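Bench 2 - refurb desktop check, open case
Plurnusden workshop, Dosent contract
8 Apr 2018

For towers and small servers opened on the ribbed bench. Fill in as you go, not at the end. Comments are mine, ignore spelling.

Before the side comes off

1. Mains lead out, power button held in a few seconds. OK
Comment: do it every time, even the ones straight off the shelf.

2. Bench slats swept. OK
Comment: screws get down the grooves. Found one under the last unit, nearly put it through a board. Brush is on the hook by the Lü cabinet, please put it back on the hook.

3. Wrist strap clipped to bare metal on the case. OK
Comment: strap clip is getting weak. Replace in May if not before.

4. Case on its side, open side up, sitting flat, no rocking. OK

5. Job number written on tape and stuck to the bench, not to the case. OK
Comment: 676. Tape leaves muck on the paint and Dosent do complain.

Inside the case

6. Processor socket and retention frame. Look before anything goes near it. No bent pins, no fluff, no old paste round the edge. PASS WITH COMMENT
Comment: small parts go in straight from above and get held by the edges. Dark grey tower, green board, graphics card still in just below the socket - leaves less room than you'd like. If it feels tight take the card out first. Parts holder to the left of the case. 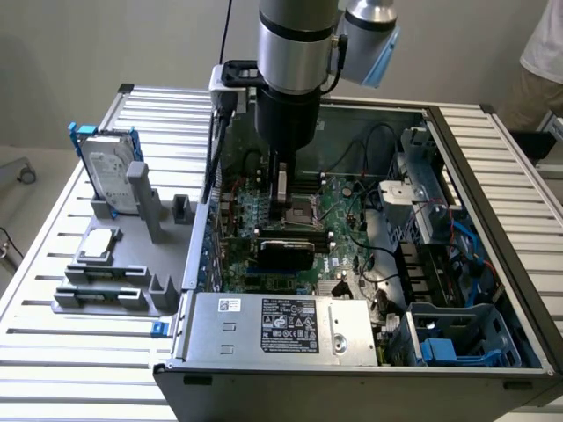
7. Expansion slot covers all there, none sprung. OK

8. SATA leads. Blue ones by the drive cage, check each is pushed home and not pinched by the cage. RECHECK
Comment: one felt slack on job 676. Reseated. Look again before the lid goes on.

9. Power supply label readable, screws in. OK
Comment: don't open the supply. Ever. If it smells it goes in the Fullerik bin.

10. Loose cables clear of every fan. OK
Comment: ties in the drawer, cut the tails off flush, they scratch.

11. Torch round the bottom of the case for dropped screws. OK

Latches, plastic and sharp edges

12. Blue latches move freely, no cracks at the root. OK
Comment: pull level, dont lever them up. Spares are getting scarce, 2 left in the tin.

13. Grey plastic moulding. Check corners and the raised bits for splits. OK
Comment: hairline splits show best with the light low across it. Mark with pencil.

14. Green board strips in the plastic. Held at the ends, not bowed. OK
Comment: fingers off the middle of them.

15. Bare metal edges and the bent bracket at the top of the chassis. Run a cloth along, not your thumb. ACTION
Comment: catches the cloth near the hinge. File it or tape it. Plasters restocked, tin was empty agian.

16. Hinge. Moves without grinding. OK
Comment: tiny drop of oil on a cotton bud, nothing sprayed. 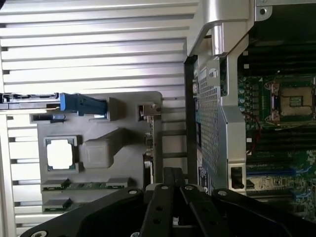 Do I need to take the blue latch off before cleaning the plastic?

Leave it on. Dry brush round it, then a barely damp cloth, and let it air for ten minutes before the case gets closed. Only take it off if it's cracked and you've got the spare in your hand.

Closing up

17. Tools counted back in the roll. OK

18. Item 8 looked at again. OK
Comment: firm now.

19. Side panel on, all screws, hand tight. NOT DONE
Comment: waiting on item 15.

20. Power-on test with the lid on, fan noise normal, no beeps. NOT DONE

21. Sheet filed under job number, copy to Dosent. NOT DONE
Comment: printer's out of toner so copy goes Monday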